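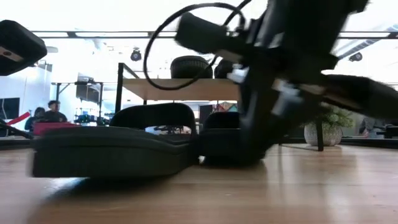 How many examples does the arm need before it can do a job on its own?

More than we budgeted for. The Prila team began the year thinking 200 runs per task would be plenty, a figure chosen mainly because it fit on the whiteboard. We're now at almost 3,000 for Binden, our pick-and-place set, and the model still favours whichever side of the table it practised on most.

So November is for variety. Operators are asked to shift the object between runs, change their approach now and then, and keep the fumbles. A clumsy grab with a decent recovery is worth having. A run where you stopped to answer your phone is not, and we can tell.

Each session is 21 runs, then a break. Label your runs before you leave, please. Stodix currently holds 84 files named "test", and one named "test final real".

Spare slots are on the Paiva calendar, mostly before 9 am, for some reason.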